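Onorley Schools Parents' List
Re: Safety plan for the coming year
2025-12-01

I read the district's packet twice and I still can't tell what we'd be buying. The Vorner contract puts weapons detectors at two entrances of the high school. The building has a lot more doors than that, and the side ones get propped open every lunch period.

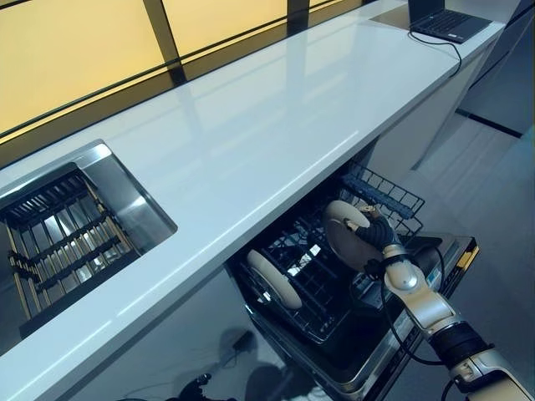
Then there's the pilot at Mamby Middle, which the packet calls a success. It ran for 105 days, and the only result given is that "staff felt reassured." Fine, but how many false alarms? How long were kids standing in line? I asked in March and got a brochure back.
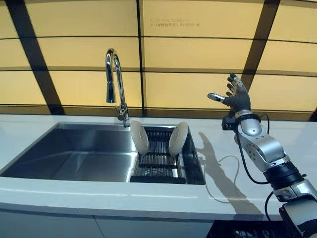 Maëlys Renaud wrote:

> I don't love the detectors either, but doing nothing scares me more.
> My daughter's class spent the last lockdown under their desks with
> the classroom door unlocked, as the lock was broken. If Vorner can
> start by summer, I'd take it and argue over the details later.

Maëlys, that broken lock is my whole problem with this. The packet has no money for locks - I looked. It does have $3,000 for "signage." And arguing later is hard once a contract is signed. Dewulf Elementary is still waiting on the second counselor we were promised the last time everybody was in a hurry.

I'd like to see the pilot numbers before the board votes. If they're good, they should be easy to share.

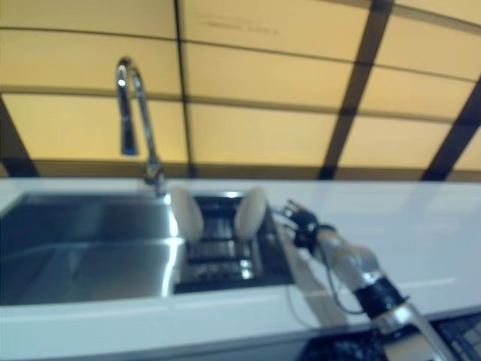 Counter and sink, with the drying rack.

2 replies | 2 shares
Back to top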